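Notes from an afternoon at Daketti

I went to the Daketti open day in August mostly because I had been told twice, by two different people, that it would change my mind. I look after rotas and training at a smaller firm down the road, where we still build by hand and repair by hand, and I have sat through enough talks about robots freeing people up for better work to want to see the better work for myself.

There was coffee at two o'clock and a talk from Till Hinrichs, who runs operations. He is good on his feet. Daketti has 284 people on the site and he said none of them had lost a job to the arms. I wrote that down and then wrote next to it: how many have left and not been replaced? When I put it to him later he said he would need to look up the number. He may well do so. I gave him my card.

We went round in groups of 11. Ours had Yamuna Sundaram as its guide, a line engineer, and she was a good deal plainer than the slides had been. The first stop was packing, which was automated years ago and is now just a noisy room with fencing in it. Two people work there where there used to be six on each shift. She gave us those figures without being asked and I liked her for it.

The main thing we had come for was the assembly hall, where the firm is trying out two-armed stations under a scheme called Joseph. Why Joseph, I never found out. The idea is that small mixed jobs, the sort too fiddly and too varied for the old fenced machines, can be shared between a person and a pair of arms at an ordinary table. There are stations in three bays and a fourth being wired up.

Hoi-yan Lai has worked in that hall for 17 years. She used to do the whole job from the bare parts to the label. Now she lays things out, starts the cycle, watches, and steps in when a part goes down crooked. I asked if it was easier. On her wrists, yes, she said, much easier. On her head, no. She used to be able to think about her dinner while her hands got on with it, and now she has to look at the thing all the time in case it needs her. She goes home tired in a different place, as she put it. The pay grade has stayed the same, though the job title is longer.

That last point bothered me more than it seemed to bother her. If watching and correcting is skilled work, and Till's slides said so in large letters, then it should be paid as skilled work. If it isn't, then the slide is wrong. I would like to know which it is before anybody tries to sell me the same arrangement.

Fermín Insaurralde, the union rep, was more cheerful than I expected. Back strain is down, he said, and people no longer fight over who gets the bench by the door. What he wants in writing is who gets the blame when a bad piece goes out: the person at the table, the person who set up the program, or the supplier. At the moment it goes down under the name of whoever was on shift. He has raised it with Vaida Liepiņa in personnel, and she told our group that a new form was being drafted. I have drafted a few forms myself - they take a long time when nobody much wants the answer.

We had perhaps a quarter of an hour in the bay itself. Yamuna answered questions on how long it takes to change from one job to another (longer than the brochure says, by her own account) and how often someone has to reach in. She wouldn't put a figure on the second one.
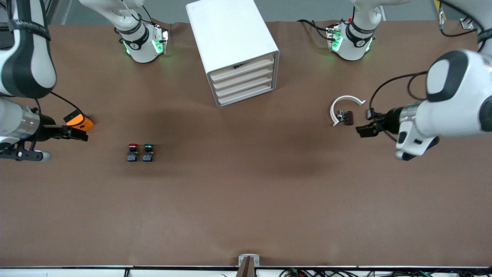 One of the two-armed stations, with the switches and loose parts on the table.

The training is better than I had feared. New starters get 6 half days with one of the older hands before they are left alone at a station. Hoi-yan does some of that teaching, and she made the point that she can only teach people to spot a crooked part because she spent years fitting them herself. The next lot won't have done that. I asked Till who would be teaching in ten years' time and he talked about video.

So my mind has moved a little. The wrists matter, and I won't pretend they don't. I have asked Vaida for a copy of the form when it is finished, and I'm told there will be another open day once the fourth bay is running. Parking is behind the main building, and you need to sign in at the side door.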